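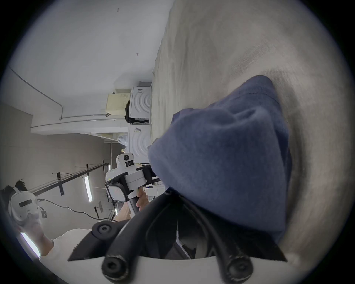
Corico gripper on the folding job, navy-blue cloth in the fingers. The second one is in use behind it.

Corico hand-held gripper kit, long review
Posted 9/6/26

I have been putting off this review for most of the summer, partly out of laziness and partly because I kept changing my mind about the fingers. I'm settled on them now, so make yourself a cup of something and I'll tell you how we have been getting along with this kit at Flelside, our shared workshop, where we are trying (slowly, and with a great deal of laundry) to teach a small home-built arm to fold things.

For anyone coming in fresh, you hold the gripper in your own hand and do the chore yourself, and the recordings go toward training the arm that will someday do it without you. I bought my first kit last November and liked it enough to order a second, since so much of folding wants two hands. They were $611 each with the camera module, which made me gulp a bit, but I had priced out the parts separately and wouldn't have saved much.

The build

It took me two evenings and a stretch of a wet Saturday. The white plastic parts come already printed and cleaned up, and they went together with hardly any filing, which is more than I can say for the Choo kit I built before this one. (I still have the Choo. It holds the door open.) The instructions are good up to the page where you mount the fingers, and then they get shy all of a sudden. The drawing shows the screw at the base going in first. Don't do that! Start the one at the far end, leave it loose, then do the base, then go back and snug them both up. I did it their way on the first gripper and had to take the whole finger off again, and did it my way on the second and was finished before my coffee got cold.

A drop of thread locker on the finger screws is worth the trouble too. The kit doesn't include any and doesn't mention it, and mine worked themselves loose after a few sessions until I gave in and bought a tube.

The fingers

This is where I kept going back and forth. They're black, rubber-coated and nicely curved, and on cloth they are a joy. Towels, sweatshirts, pillowcases, anything with a bit of body to it, you come up underneath, squeeze, and it stays put. A seam is the best thing in the world to grab with them, and I have gotten into the habit of hunting for one on every piece that comes out of the basket. Thin slippery stuff is another matter. I have a silky scarf that defeats me every single time, and I have stopped bringing it.

The coating does pick up lint. Dark towels are the worst offenders, and a wipe with a damp rag sorts it out, but you do have to remember the rag. I haven't worn through a finger yet and I've done more than 1,000 grabs by now, going by the log. Spare pairs are $50, and I wish one pair came in the box at this price.

Camera and straps

The camera sits on top and I have very little to grumble about there. The view is wide, so you get the fingers and a good deal of the room along with them, and corners go dark, as they do with a lens like this. I did fuss over the cable routing for a while, and I ended up adding a pair of black straps around the body to keep everything snug. Cheap, a little homely, and they have held fine. The handle is comfortable for me, though my hands are on the large side and a friend with smaller ones found it a stretch after half an hour.

We use ours with a VR headset, and getting the two to agree with each other was the longest single job in the whole project. The Vestatari software that Corico points you to does work, but plan a full evening for it, and turn off automatic updates once you're happy. I lost a week to one. Their support answered me both times I wrote, kindly and with real sentences in them, so I can't stay cross.

One small tip on where to work. Give yourself a big soft surface, plain and light in color if you have one. We tried a bare tabletop at first and the fingers skated along it, and I winced each time they knocked. A padded cover gives just enough that you can push down and scoop under an edge, and dark cloth is much easier to pick out against it when you're going through the recordings later.

Would I buy it again?

I did buy it again, so I suppose yes. Our goal was 100 good folds from each of us before we let the arm have a try, and I'm almost there with towels and nowhere near with fitted sheets, which I refuse to discuss. If you only want to dabble, the price is steep and something simpler will keep you happy for a while. If you have a patient workshop and a steady supply of washing, it's a lovely thing to own. Four stars from me, and I'll add the fifth when they fix that page in the manual.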